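Shin bench, finish trials – 25 September 2020
Entry by Haris Malik

Second coat of Nuller matt on the brown test tops. Target is an even surface with no visible lap lines.
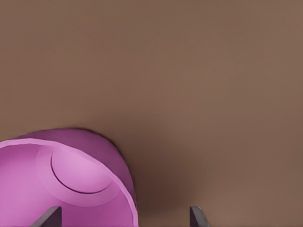
Application

Stirred, not shaken. Five minutes' rest before use. Short-pile roller for the first panel, foam for the second. Foam left fine bubbles along the outer strip, so Auður cut them back with a grey pad and recoated. The roller panel needed no rework.

Drying

Left flat overnight with the extractor off. Touch dry at three hours on both panels. Edges lagged behind the middle – same as the Skatden batch.

Marks

Water ring test: wiped after five minutes, faint halo on the foam panel, gone by the next morning. Hot cup test not done. Nahuel wants it repeated with tea as well as plain water.

To do

Order more short-pile sleeves. Ask Eun-seong whether the thinner is still the old stock. Third coat on the roller panel only. Keep the foam panel at two coats for comparison.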